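What the grippers changed at our office

I've been at Isudov long enough to remember when "automation" meant the label printer. These days half of us spend mornings on the Andulow project, which means doing chores with grippers in both hands, over and over. My share is sink work, cloths mostly, and the target is up to 217 runs a week across the team.
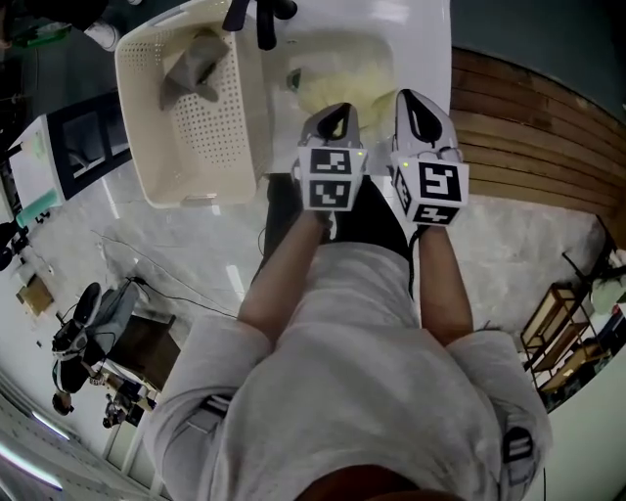
My wrists complained for the first month! Cho, the scheduling tool, now makes us swap out after 2 hours, and that helped a lot. What I didn't expect was how it would shake up the rest of the job. I used to do intake forms till lunch, and Vuvus handles those now (900 in January, yikes). I miss them a little. They were quiet, and I could drink my coffee while it was still warm.

Breaks feel different too. We all stop at once, so people sit down, check their phones, and talk about dinner.
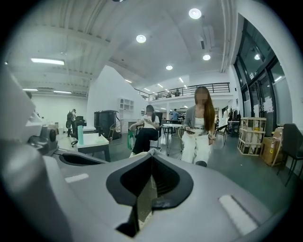
What I'd ask for next

A higher counter, please, and a say in who gets the 7 a.m. slot.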